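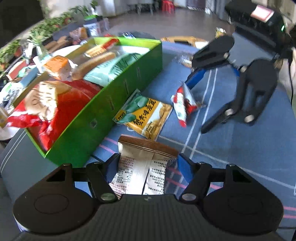
Robotique ménagère et manutention légère

La robotique ménagère désigne l'emploi de machines pour des travaux courants de la maison : ranger, trier, plier, remplir ou vider un contenant, essuyer une surface. Les mêmes gestes se retrouvent en atelier et en entrepôt, où ils relèvent de la manutention légère. La question de savoir si une machine peut déjà s'en charger reçoit des réponses différentes selon la tâche, l'objet et le lieu.

Tâches acquises et tâches ouvertes

L'aspiration des sols et la tonte des pelouses sont automatisées depuis longtemps. Ces travaux demandent surtout de se déplacer et d'éviter les obstacles. En usine, le vissage, la soudure et la palettisation de cartons identiques le sont aussi, à condition que les pièces arrivent à une place connue.

Le rangement d'objets variés reste ouvert. Une boîte de friandises à garnir en est un cas typique : les sachets souples changent de forme quand on les serre, les emballages brillants gênent les capteurs de profondeur, et un biscuit se brise sous une pression qu'un paquet de fèves supporte sans dommage. Il faut en outre choisir l'ordre de pose, car un article long placé trop tôt occupe l'espace des suivants.

Préhension des emballages souples

Deux méthodes dominent. La ventouse convient aux surfaces planes et étanches, et perd son efficacité sur un film froissé. La pince à deux doigts saisit le sachet par un bord, souvent la soudure supérieure, plus rigide que le reste. Des coussinets souples répartissent l'effort et limitent le glissement. La prise par le bord laisse le bas du sachet se balancer pendant le transport, ce qui complique la dépose dans un contenant déjà plein.

Apprentissage par démonstration

Les programmes écrits à la main s'adaptent mal à cette variété. On recourt donc à l'apprentissage par démonstration, dans lequel une personne exécute la tâche et la machine en tire une règle de conduite. Les démonstrations peuvent être faites en téléopération, ou avec une pince tenue à la main et munie d'une caméra, utilisable dans un logement ordinaire sans y installer de bras.

L'essai Caveck, conduit par Lamisi Sowah pour la société Clemby, portait sur la mise en boîte d'articles d'épicerie. Il comprenait 1681 démonstrations réalisées dans 168 logements. Le modèle obtenu, appelé Kyei, réussissait la plupart des prises isolées. Ses échecs se concentraient sur la fin du remplissage, lorsqu'il fallait glisser un article entre deux autres sans les déloger. 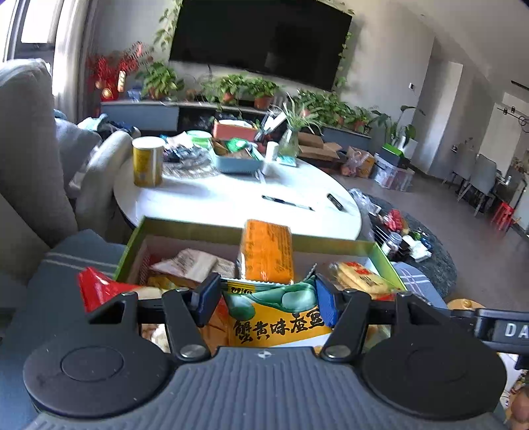 Une machine peut-elle aujourd'hui remplir seule une boîte d'articles mélangés ?

Elle y parvient dans des conditions préparées, avec des articles déjà rencontrés et un espace dégagé. Dans un logement quelconque, une surveillance humaine reste nécessaire, et le travail va en général plus lentement qu'à la main.

Limites dans les logements

Un logement change d'un jour à l'autre. Les tables servent à plusieurs usages, les plantes et les sièges réduisent le passage, la lumière des fenêtres varie avec l'heure. Un robot réglé en septembre peut voir ses résultats baisser en hiver. Le coût du matériel, le bruit et la sécurité des enfants limitent aussi la diffusion.

Situation en atelier

L'atelier Flundach, qui compose des coffrets alimentaires, a retenu une solution mixte : 2 bras posent les articles rigides, et des opérateurs ajoutent les sachets et ferment les boîtes. Pour une série de 1000 coffrets identiques, le réglage initial est vite amorti. Pour les petites commandes, l'atelier continue de tout faire à la main.

Voir aussi

Préhenseur
Téléopération
Apprentissage par imitation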